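The Judier Forecast Ledger
Second edition, updated 20/06/2020
Hardcover, 129 pages, lies flat when open

What did the forecasters say about growth, jobs and prices, and what happened next? The Ledger puts the two side by side, one forecast to a line, with the miss printed in the last column. We love that column!

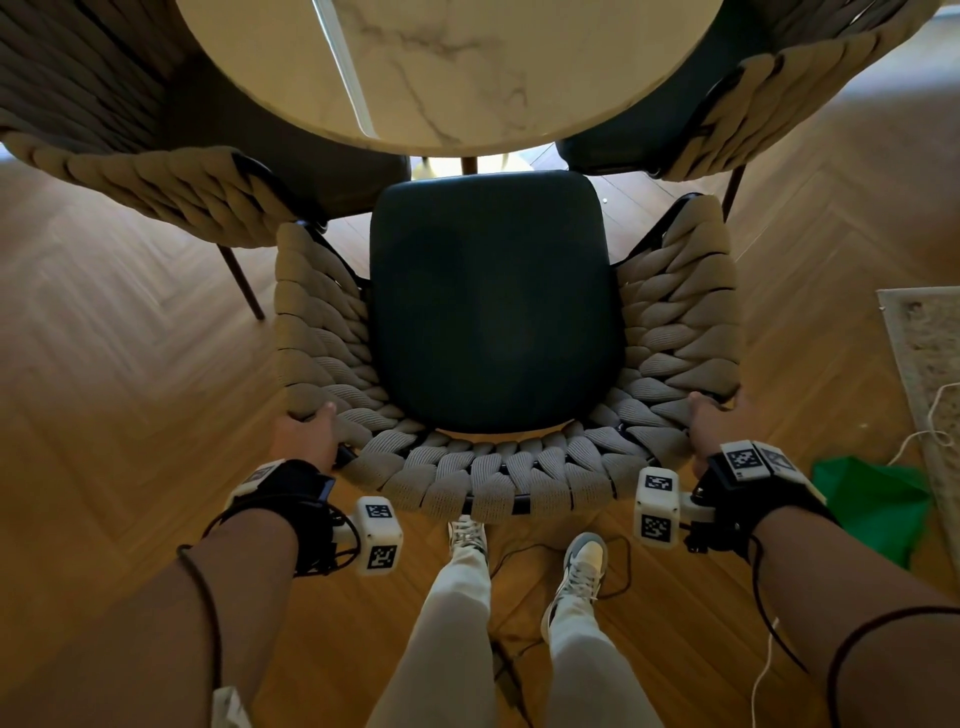
Inflation gets the longest chapter this time, with 52 forecasts traced from first release through every later revision. You can look up a single year in a minute, but the notes on why a number moved are where the fun is - save those for a deep cushioned chair with rope-wrapped arms and a round marble table to spread your papers on. The index is sorted by forecaster and by year.

Buyers also get the Stuvden data file, a plain spreadsheet with 900 entries, including the small regional forecasts we had no room to print. It opens in any spreadsheet program.

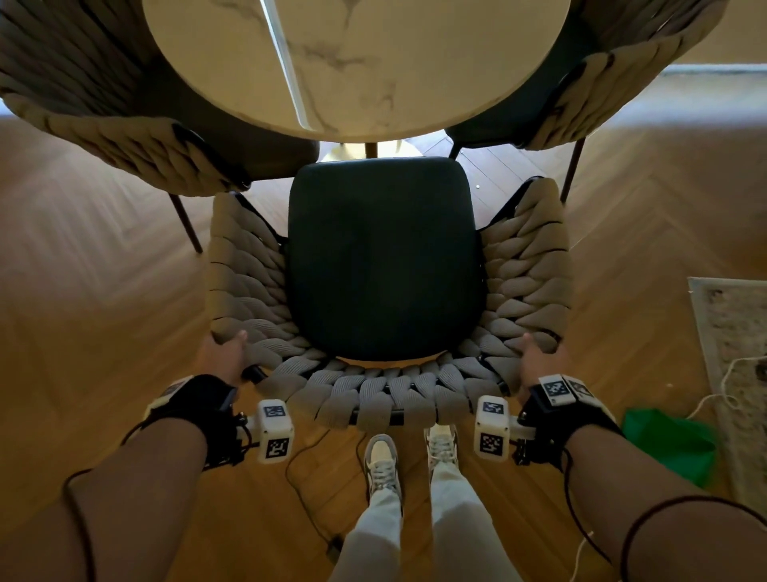 Leif Kragh wrote in April that he wished the first edition had shown the date of each forecast as well as the year, "as a guess made in the spring is a very different thing from one made in the fall." Great point, and the second edition has both.

Print run: 2,000 copies
Paper: uncoated, takes pencil well
Ships from: Novard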